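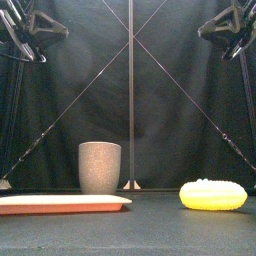
I have finished my first full round of lost-deal interviews and I'm so happy with how it went that I've been boring everyone at dinner with it. So now it's your turn!

Some background for those who came over from the pricing posts. I do sales support at Livalex. We sell compression wraps and cold therapy sleeves to physical therapy clinics, mostly small ones with a single owner and a front desk that does everything. When a clinic turned us down, our reps used to pick a reason from a drop-down menu, and the reason was "price." Page after page of price. I had been looking at that column for a long time without believing it, and in July my boss, Tülin Başaran, told me to go find out for myself. I got a list of 50 clinics that had said no to us, a phone, and permission to be nosy.

I reached 13 of them for a proper conversation. I was thrilled with that. These are people with patients in the next room and a phone that never stops, and they owed me nothing.

The thing that helped most was being plain in the first few seconds. My opening went: "You went with someone else, I'm not going to try to change your mind, and I'd love to hear how you decided." Then I shut up. I am not a natural at shutting up (ask my sister), so I kept a glass of water next to me and took a sip whenever I wanted to jump in. I really recommend it. A surprising amount of what I learned came after the sip.

I had 6 questions on a card and usually got through four. The one I would keep if I could only keep one is "Who else looked at it before you decided?" I borrowed it from Odair Assunção, who trained me years ago at Nowicki when I was selling exam table paper, and it still works like a charm. With a clinic owner you assume you're talking to the whole buying department. Then you ask, and out comes the billing person, the brother-in-law who set up the storage room, the senior therapist who tried the sleeve on her own knee over a weekend and hated the strap.

The strap! We had no idea about the strap. Three different clinics brought it up, with no prompting from me, and it isn't mentioned once in the drop-down column. It's too short for larger thighs and the therapists end up holding the end in place with tape. One owner had picked Vetell over us at a higher price because of it. A higher price, and our record of that deal said "price."
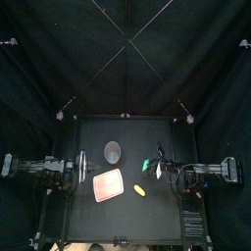 The other big surprise was how often two people inside one clinic were working on the same order from different ends. The owner would be talking to our rep about a trial while the office manager was getting a quote from the website, and each thought the other knew. When I tried to draw one of these for Tülin I drew it as two lines starting near the middle at the top, each heading off to the far corner, and what I got was pretty much the X those two pale cables make against the black cloth in the photo. They meet once, close to the top, and after that they only get farther apart. In the clinic I was drawing, the meeting point was our first email. Everything we sent later went to one line or the other, with different discounts on it. You can imagine how trustworthy that made us look.

So the fix we're trying is very small. The rep asks early on who else will be seeing the quote, and copies that person on it. The website form has a new box for "Is anyone else at your practice talking with us?" I pushed hard for that box and I check it every morning with my coffee like a kid checking for snow.

I should say something about notes, because I changed my mind halfway through. I started out typing while people talked. They could hear the keys, and a few slowed down to let me catch up, which was kind of them and terrible for the conversation. From the fifth call on I wrote by hand, single words only, and typed everything up right after hanging up. I block off as much time after the call as for the call itself. On the one afternoon when I booked two back to back, I mixed up the clinics and had to phone one of them again to ask if she was the one with the tape. She was! She was very nice about it.

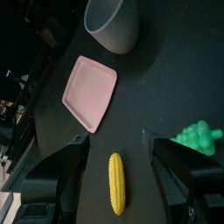

Recording would have solved it, I know. I asked the first two people for permission to record and both said yes, and both got noticeably more polite. I'd take a messy page of my own handwriting and a person who says "your samples came in a box my cat could have packed" over a clean transcript any day.

That quote is going on the wall in shipping, by the way. Asabe Nwankwo, who runs the shipping desk, asked for it herself. She has since switched the samples to a flat mailer, and she wants to hear what the next round of clinics thinks of it.

A few practical bits, since two of you asked by email:

Call between 1 and 2 in the afternoon. Mornings were hopeless for me.

Wait a little after the decision. The clinics that had said no within the past two weeks were still braced for a pitch. By two months the details had gotten foggy. Somewhere in between was lovely.

Don't let the rep who lost the deal make the call. Ours are great and they would all have tried to win it back, and I'd have done the same in their shoes.

Send a thank-you that has nothing for sale in it. I used a plain card.

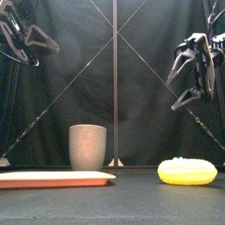 As for what it cost, we had set aside 1000 dollars for gift cards, and most people turned them down. One asked me to buy donuts for her front desk instead, so I did, and I got a photo back of the empty box.

Beryl Lambert, if you're reading, you wanted to know whether any of them came back to us. One did. I hadn't pitched her, I want that on the record! She called to ask whether the longer strap was happening, and when I said the samples were being sewn she asked for four. I ran down the hall to tell Tülin and she was in a meeting, so I told the whole meeting.

Next round starts once the new straps are in. I'm going to add clinics that said yes to us, which I'm a bit nervous about, and I want to try asking them the same card of questions in the same order. If you've interviewed happy customers and gotten more out of them than "everything's fine," please leave a comment and tell me how you did it.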